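Fil rangement, suite du mois d'avril. Sujet du jour : le pot à crayons et ce qu'on met dedans. Ça paraît mince, j'ai quand même de quoi tenir une quinzaine de posts.

Rappel du contexte pour ceux qui arrivent. Plateau blanc brillant, deux chaises grises au fond, un ordinateur portable, une pile de livres, une souris sur son tapis. Règle de la maison : rien ne reste posé à plat sur la surface de travail en fin de journée.

Les feutres sont le point faible de cette règle. Un feutre posé roule, prend la place d'une feuille A4 dès qu'on veut écrire à côté, et finit au sol. J'en ai ramassé 11 sous la table un même soir, dont un sans bouchon.

Première étape, vider complètement le pot et le remettre seul sur la table. On ne trie pas un pot à moitié plein, on se contente de déplacer le tas.
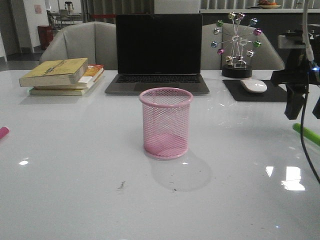
Pot en treillis rose, vide. Derrière, l'ordinateur et les trois livres qui attendent leur étagère.

Sur le treillis métallique : avantage, on voit le contenu sans le sortir. Inconvénient, la poussière passe à travers et se dépose au fond. Un pot plein en tôle se nettoie d'un coup de chiffon, un treillis demande un pinceau sec ou une brosse à dents. Je fais l'intérieur du cerclage en premier, puis la base, puis les mailles de haut en bas.

Ne pas passer le treillis à l'eau si la peinture est écaillée. La rouille part des soudures et tache le plateau en quelques semaines. Si c'est déjà fait : papier abrasif très fin sur le point atteint, retouche au vernis incolore, 24 heures de séchage pot retourné.

Un plateau brillant a aussi ses contraintes. Il montre tout : miettes, résidus de gomme, poils. Ne jamais frotter à sec, les grains rayent. Microfibre humide d'abord, microfibre sèche ensuite, toujours dans le même sens. J'ai essayé un spray lustrant de chez Mostetus, retour à la microfibre au bout de 3 jours : film gras, traces de doigts plus visibles qu'avant.

Deuxième étape, le tri. Je teste chaque feutre sur une feuille de brouillon, un trait de dix centimètres. Trait continu, on garde. Trait qui saute, on laisse une nuit tête en bas et on refait le test le lendemain. Toujours sec, poubelle. Pas de troisième chance, sinon le pot se remplit de cadavres.

Vérifier aussi le bouchon. Un bouchon fendu laisse sécher la pointe. Sur les modèles transparents, on contrôle l'état de la pointe sans déboucher, c'est un vrai critère d'achat à mon avis.

Exemple avec le vert citron, bouchon translucide, pointe d'un vert plus foncé que le corps.
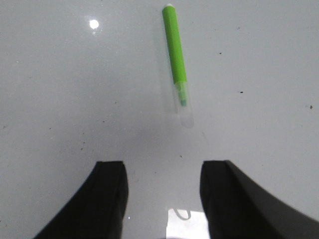

Mieke Van Acker : Chez moi les feutres sont stockés à l'horizontale dans un tiroir. On m'a toujours dit que debout, l'encre descend d'un côté et la pointe sèche. Tu as un avis ?

@Mieke Oui. Pour un feutre à une seule pointe, debout avec la pointe en bas, ça fonctionne bien : l'encre reste du côté où on en a besoin. Debout pointe en haut, c'est le cas défavorable. À plat, c'est neutre. L'horizontale est surtout utile pour les modèles à deux pointes, qu'on ne peut pas orienter correctement.

Certains fabricants donnent une consigne sur l'emballage. Dans ce cas, suivre l'emballage et oublier mon fil.

Ton tiroir a un autre mérite, il limite le volume. Un pot se bourre, un tiroir finit par ne plus fermer.

Troisième étape, le remplissage. Je mets les feutres un par un, les plus longs d'abord, contre la paroi du fond. Les courts devant. Pas de ciseaux dans le même pot : ils marquent les corps en plastique et font basculer l'ensemble quand on les sort vite.

Position du pot : au milieu pendant le tri, ensuite à droite pour un droitier, à gauche pour un gaucher. À portée d'avant-bras, sans passer au-dessus du clavier. Un feutre débouché au-dessus d'un clavier, j'ai donné. 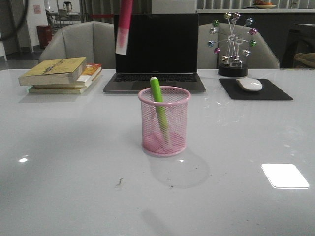
Le vert est rangé, il penche. Normal tant que le pot n'est pas rempli.

Question reçue en privé de Ward Aerts sur la stabilité. Un pot léger avec un seul feutre dedans tient très bien. Il devient instable avec beaucoup d'objets longs tous appuyés du même côté. Répartir, ou lester avec un disque de feutrine épaisse et deux rondelles en acier dessous. La feutrine protège aussi les pointes quand le bouchon est fin.

Ce que je ne remets pas dans le pot : trombones, clés USB, bâtons de colle, tickets. Les petits objets tombent au fond et obligent à tout vider pour les récupérer. Ils vont dans une boîte plate avec couvercle.

Les objets décoratifs, je n'ai pas de doctrine. La petite grande roue en métal, avec ses nacelles de couleur, reste à droite de l'ordinateur. Elle prend la poussière entre les rayons, même pinceau que pour le treillis.

Fréquence : vidage complet une fois par trimestre, test des feutres compris. Entre les deux, un coup de microfibre le vendredi.

Prochain fil : les livres. La pile est de travers, le jaune du dessus dépasse, et l'étagère Windau n'est toujours pas fixée. Il me manque les chevilles pour le placo.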